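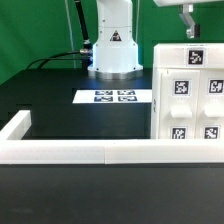

Reading time: 4 minutes

Drawer Cell: Frequently Asked Questions on Setup and Care
Rønning Laboratory, Selusholm
Last revised Jan 18, 2026

Who may operate the cell?
Staff and students who have completed the bench introduction may run existing programs. Changes to the mounting, the cabling or the calibration files are reserved for Linnea Hovland and Gitau Mwaipopo.

How is the arm switched on?
Release the emergency stop, turn on the controller and wait for the ready message before opening the Brullow software. The arm should be left powered for 30 minutes before any calibration run. Ordinary drawer tasks may begin at once.

What should be checked at the base?
Look at the metal ring under the column and confirm that it sits flat on the tabletop. The mounting bolts are checked with the torque wrench every September and after any collision. Do not tighten them by feel. The small screws in the white housing are not service points and must be left alone.

May the cable at the base be unplugged?
Only with the controller off. Hold the metal connector by its body and never pull on the cable. When it is reconnected, leave enough slack for the arm to turn through its full range -- a tight cable has been the most frequent cause of faults in this cell.

What are the square black-and-white markers for?
The camera software uses them to locate the cabinet and the tabletop. The drawer fronts carry markers above and below the handles, and a further one is fixed to the top section. The flat sheet in front of the base has four and serves as the table reference.

May the marker sheet be moved?
No. If it has shifted or lifted at a corner, stop work and request a new calibration. Replacement sheets must be printed at full scale and measured before use.

The software reports error 1010. What does it mean?
One or more table markers cannot be read. Glare is the usual reason. Lower the bench lighting, wipe the sheet with a dry cloth and repeat the search. If the error returns twice, enter it in the log and inform Mr. Mwaipopo.

How is the cell cleaned?
Use a dry or slightly damp microfiber cloth on the tabletop, the white rail and the front panel. Solvents are not permitted on the markers or on the warning label.

Where are faults reported?
Write to the Rønning service desk, giving the program name and the time of the fault. Requests are normally answered within 2 working days.

Related items
Rarnura Gripper: Changing the Finger Pads
Booking Rules for Shared Benches
Emergency Stop Test, Annual Procedure

This site uses cookies to remember your settings. Accept | Manage preferences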